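What the packing line did to my lunch break

January 4, 2020

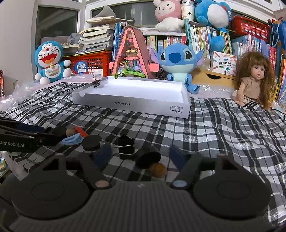

OK so. Half an hour before I have to be out the door, typing fast. People kept asking over the holidays how it's going with the robots at work and I kept saying "fine" which is a lazy answer.

Quick background for anyone new. I pack and sort at Merka, the small goods side. Parts kits, craft sets, little toys, replacement bits for games. Things that fit in your palm. Until April we did every order by hand, bin to tray to box. Then the Junora cells came in, two arms each, and half my bench went with them.

What they're good at: the same thing 900 times. Boxed stuff. Flat stuff. Anything with corners. The cell on aisle two does the card packs and I don't miss those one bit, my thumbs were wrecked by noon every day.

What they're bad at: round. Anything that rolls. Also soft things, also clear bags, also two items touching each other. A wooden bead next to a wooden bead and the thing just sits there thinking. So those come to us on what the screen calls exceptions. We call it the odd tray.

And this is the part I wanted to get down before I forget. My whole day is the odd tray now. Used to be I'd get easy orders mixed in with the fiddly ones, and the easy ones were where you rested. You could talk. Roland Entwistle told me most of his divorce over card packs. Now every single tray is a problem because the easy ones never reach you. By two o'clock my head is mush and I've done half the boxes I used to, and the board on the wall shows it in orange.

The number on that board is still 80 an hour btw. Same as before. Bohdana Marchuk (shift lead, good one) took it upstairs in writing, with a week of our trays attached, and got told it's "under review." It has been under review a while.

Not all bad. Back is better. Way less walking. I got put on the grasp notes, where you write down how you would pick a thing up and why, and somebody at Moroz who does the software reads them. Weird to write down what your fingers do. Took me a whole page for a ball. You come in from both sides, low, and you don't squeeze till you're past the middle. I never knew I did that. They pay an extra hour a week for it, which, I asked for two.

Lost people too. 8 of us on the bench last spring, five now. Two moved to Wesa across the road and one just stopped comming in. No one was fired, they're very careful to say that -- they just don't hire behind anyone.

So what I'd want, if anybody upstairs reads this. Change the number. Let us rotate onto the cell, tending it isn't hard, and it would give everbody one slow hour. And put the stools back.

Late now. Will write up the training day next time, there's a story about the tape gun.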